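Tiempo de lectura: 2 minutos

Quiénes somos

Davason es una escuela técnica de panadería y fermentación con sede en Nelstead. Impartimos formación reglada y cursos de especialización para obradores, comedores colectivos y laboratorios de control de masas. El programa se divide en tres bloques: harinas y reología, fermentación controlada, y cocción y conservación. Cada grupo admite un máximo de 28 alumnos, con prácticas en turnos de mañana.

El bloque de harinas trabaja con ensayos de fuerza, absorción y tolerancia al amasado. Los alumnos registran la temperatura final de cada masa y la comparan con la calculada a partir del agua, la harina y el calor de fricción de la amasadora. En fermentación se mantienen cultivos líquidos y sólidos, con refrescos programados y medición de pH y acidez total. El bloque de cocción incluye curvas de horno, pérdida de peso y análisis sensorial del pan en rebanada.

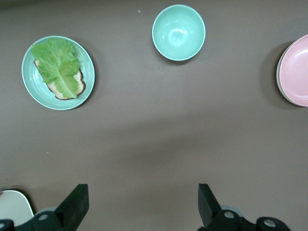 Buckley señala que en su obrador la hoja de temperaturas fue lo primero que se adoptó después del curso, y que habría agradecido más horas dedicadas a la masa madre sólida. El bloque de fermentación se amplió en la edición siguiente y hoy suma 90 horas.

Instalaciones

El edificio consta de un obrador principal, una sala de catas y un laboratorio con cámara de fermentación regulable. La cámara admite hasta 30 bandejas por ciclo – el límite lo fija la circulación de aire, no el volumen. El archivo de fórmulas conserva 41 fichas de panes de la comarca, con porcentajes panaderos revisados cada marzo.

El programa Jillen, dirigido a profesionales en activo, concentra los contenidos en sesiones de tarde y exige una memoria técnica final. La memoria debe incluir fórmula, diagrama de proceso y control de al menos dos variables. No se convalida por experiencia laboral.
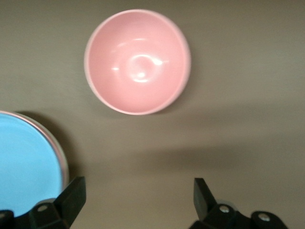

Cuenco de cerámica rosa, vista superior.

Admisión

Las solicitudes se tramitan por escrito en secretaría. No se requieren estudios previos de panadería, salvo para Jillen, que pide acreditar actividad en el sector. La escuela cierra los domingos.

Contacto | © Davason, Nelstead | Volver arriba

Este sitio utiliza cookies propias para recordar sus preferencias. Aceptar | Configurar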